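Second Life for Office Servers: How Gidham Strips, Checks and Rebuilds

Gidham handles retired tower servers from small firms, dental practices and schools. The machines come in on pallets, are opened, cleaned, tested and either rebuilt or broken for parts. Emanuel Roman runs the bench side of the work. Teodor Ilie looks after drives and data. They spoke in the workshop in March, between two deliveries.

The intake log stood at 1,547 machines on the morning of the interview. Each one gets a number, and the number goes on the chassis, on the side panel and on every drive that comes out of it. Roman regards the panel label as the one most often skipped elsewhere.

"Panels get mixed up," he said. "Two towers of the same model look identical until you try to close them. One has been dropped and its lip is bent by a millimetre, and now you have a lid that fits nothing. Label it before you take it off."

The first inspection is done without power. Roman opens the side, lays the tower down and looks at the cables before touching anything. He wants to know whether the loom follows its original route, whether any connector is half seated, and whether someone has added a splitter. Splitters are removed on sight. In his experience they are fitted when a drive is added in a hurry, and they are then left in place for the life of the machine.

Dust is dealt with next. The shop uses a low-pressure air line and a soft brush, and a vacuum nozzle held close by to catch what comes loose. Fans are held still with a finger while they are blown out. Mesh and vent openings are brushed from both sides where they can be reached. Heatsinks with fine fins are checked with a torch, as a mat of lint can sit between the fins and the surface will still look clean.

"The power supply I don't open," Roman said. "It comes out as a unit, it goes on the load tester, and it passes or it is scrapped. There is no middle category."

The load test lasts 19 minutes. The figure has no engineering basis that either man could give. It was set by an earlier test rig, a Tunano unit whose timer could not be changed, and the shop kept it so that new results could be compared with old ones.

Cable dressing takes longer than visitors expect. The bundle leaving the supply has to reach the board, the drives and any optical unit without lying against a fan or pulling on a socket. Roman keeps the factory ties where they are sound and replaces any that have gone brittle. New ties are cut flush. He does not tighten them fully, so that one lead can still be drawn out without cutting the rest free.

"You should be able to slide a matchstick under it," he said. "If you can't, it is too tight, and the insulation will mark over time." 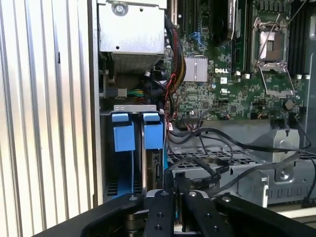 Teodor Ilie thinks the cables receive more attention than they deserve and the drive bays too little. In his view a carrier that does not latch properly causes more returned machines than any wiring fault, and he would sooner scrap a tower with a twisted bay than ship it with a warning note.

His own procedure starts with the carriers. Each drive is taken out by its release handle, never by the cable, and the handle is worked several times to check that it springs back. Plastic handles age. Those that have lost their spring, or show a white stress line near the hinge, go in the bin, and a replacement is taken from the spares drawer. The colour of the replacement does not matter to him, though he matches it when he can.

"Customers notice," Ilie said. "They ask if a different colour means a different kind of drive. It means I had that one in the drawer."

The drives are read for hours in service and error counts, then wiped. A wipe is logged against the intake number and the serial number together. Any drive that stalls during the wipe is pulled and physically destroyed, whatever its error count says. Ilie has had 13 such drives since the start of the year. He keeps the paperwork for each in a ring binder as well as on the system, a habit from his previous job at Chambi, where an auditor once asked for records during a power cut.

Drives that pass are not always refitted. The shop's rule is that a rebuilt machine leaves with drives of similar age, so that a mirrored pair does not consist of one new disk and one with years of use. Roman and Ilie disagree about this as well. Roman would prefer a mixed pair, on the grounds that two drives of the same age may fail close together. Ilie accepts the point but says that mixed pairs make his service estimates useless. The rule is his and it stands for now.

Both men were firm on reassembly. Drives go back in the same bay they came from unless there is a fault in the bay. Power connectors are pushed home and then tugged lightly. The inside is checked for loose screws by tilting the chassis slowly in each direction and listening.

"A loose screw will find the board," Roman said. "Tilt it, listen, tilt it the other way. If you hear something, you stop and you find it."

The closed machine then runs overnight on a script supplied by Wondutach, which works the processor, memory and disks in turn and records temperatures. Roman reads the log himself in the morning. He looks first at the difference between idle and full load, and only then at the highest reading. A wide gap usually sends him back to the heatsink and its paste.

Machines that fail twice are broken for parts. Side panels are kept if they are straight. Carriers, brackets and fans go to stock, boards are tested separately, and bare steel goes to the metal merchant at the end of the month.

Asked what senders could do to help, Ilie requested that the drives be left in their bays and the keys for any locking front be taped to the inside of the door. Roman asked for the towers to be packed upright, with nothing stacked on top.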